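Wudstead College students complete handling trials with hand-held grippers

Results from the autumn project to be used in regional student competition

WUDSTEAD, December. Students on the Applied Automation course at Wudstead College have completed a set of handling trials in which household and packaging items were picked up, moved and set down using hand-held two-finger grippers. The recordings form the training set for the college's entry in the Otska Student Manipulation Challenge, an annual competition for further education colleges and sixth forms.

The team recorded 1,231 attempts over the autumn term. Each attempt was logged with an item code, a surface code, the name of the operator and a result of pass, partial or fail. Attempts marked partial were reviewed by a second student before being entered in the final table.

The project was led by Manju Rawat, course lead for Applied Automation, with technical support from Gaurav Kanaujia, workshop technician. Parts and printing material were supplied by Leletti, a maker of small fixtures and jigs with premises on the Garg Industrial Estate.

Scope of the work

The competition requires entrants to show a robot arm carrying out pick-and-place tasks that have not been scripted in advance. Teams may train their system on any data they have gathered themselves, and must submit a written account of how the data was gathered. The rules place no limit on the type of gripper, provided that the same finger geometry is used in training and in the final run.

Wudstead chose to gather its data by hand. An operator holds a gripper fitted with a camera, carries out the task directly, and the camera view and finger opening are stored together. The arm is then trained on those records. The method was selected after a comparison with joystick control of the arm in the first weeks of term, in which joystick operation was found to be slower and gave uneven motion near the table.

"The joystick recordings had a lot of stopping and starting in them, and the arm copied that," said Manju Rawat. "With the gripper in the hand the approach is one movement. We had fewer recordings to throw away, and the students could swap over between attempts without a long handover."

Items and surfaces

The test list contained 67 items, divided into four groups: rigid blocks, containers, soft goods and thin flat sheet. Items were chosen by the students against a written specification that set limits on mass, width and surface finish. Anything wider than the full opening of the gripper had to have at least one edge or feature that could be held.

Each item was first tried from a fixed starting position. It was then tried from positions drawn from a printed list, so that operators did not drift towards the placements they found easiest. The order of items was changed at the start of every session.

Thin flat sheet gave the lowest pass rate of the four groups. A sheet lying flush on a table offers very little edge for a parallel gripper, and a straight downward approach tends to end with the fingertips on the table and the sheet between them but not held. The students recorded three approaches for this group: sliding the sheet to the table edge and taking it there, pressing on one finger to raise a corner, and closing the fingers along the surface so that the sheet buckles upward.

The table edge method was the most dependable, but it fails where the sheet starts far from an edge or where other items are in the way. The corner method worked on stiffer sheet. The buckling method was dropped from the final set after it was found to mark softer plastics.

"Sheet took up far more of our time than it should have done on paper," said Doaa El Ouafi, a second-year student who kept the trial log. "Rounded corners were harder than square ones. You lose the point you want to get under. We ended up writing a separate page of instructions just for approach angle, and people still disagreed about it." 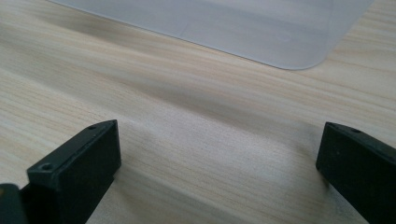
Finger position before the approach was also found to affect the result. Operators who set the opening early, well back from the item, produced more consistent records than those who adjusted it during the last part of the movement. From the middle of term all operators were asked to set the opening first and hold it until closing. Records made before that change have been kept in a separate folder and will not be used for training.

Camera exposure was locked for each session. Pale and translucent materials had caused difficulty in early recordings, where automatic exposure shifted as the gripper moved and the outline of the item was lost for part of the run. Window blinds are now closed during recording and the overhead lights left on.

Student roles

The team is made up of students from both years of the course. First-year students worked mainly as operators and carried out the daily calibration check. Second-year students were responsible for the log, the data storage and the training runs on the arm. All team members completed a bench safety assessment before taking part.

Anju Chaudhary, a second-year student, wrote the checking script that compares finger opening with the recorded result and flags entries that do not agree. The script picked up over 100 entries for review, most of them attempts where an item had been released early and logged as a pass. These were corrected or removed.

The written account required by the competition was drafted by the students and will be submitted with the data table as an appendix.

Next steps

Training on the complete set has begun. The team will run the arm on a reduced list of 30 items before the end of term and compare the results by group with those obtained by hand. Thin sheet will be included in the reduced list, using the table edge and corner approaches only.

Changes under consideration for the spring include a narrower fingertip and a softer contact pad. Either would alter the finger geometry and would therefore require part of the data to be gathered again. A decision will be taken once the first results from the arm are available.

"A narrower tip would help with sheet and it might cost us something on the heavier blocks," said Gaurav Kanaujia. "We have drawings for two versions. I would want to see the arm's numbers before we print either of them."

Jarlath Coughlan, workshop manager at Leletti, said the company would continue to supply parts for the remainder of the academic year. "We make jigs for people who handle flat stock, so the problem is familiar to us. The students' log is well kept and we have asked for a copy of the sheet results."

The college intends to place the item specification, the approach instructions and the checking script on its course pages after the competition, for use by other teaching staff. The recordings themselves will be held by the college and may be requested for teaching purposes.

About Applied Automation at Wudstead College

Applied Automation is a two-year, full-time course covering control, sensing, mechanical design and basic programming. Students complete one group project in each year. Applicants need passes in mathematics and one science subject, or equivalent workshop experience.

Visits to the automation workshop can be arranged through the college's admissions office. The workshop is open to visitors from 4 pm on open evenings.

Notes to editors

1. Pass, partial and fail are defined in the trial log as follows. Pass: item lifted clear, moved and set down within the marked area. Partial: item lifted clear but set down outside the marked area. Fail: item not lifted, or dropped during the move.

2. Interviews with staff and students are available on request. Requests should be sent to the college press office, marked for the attention of Manju Rawat.

Ends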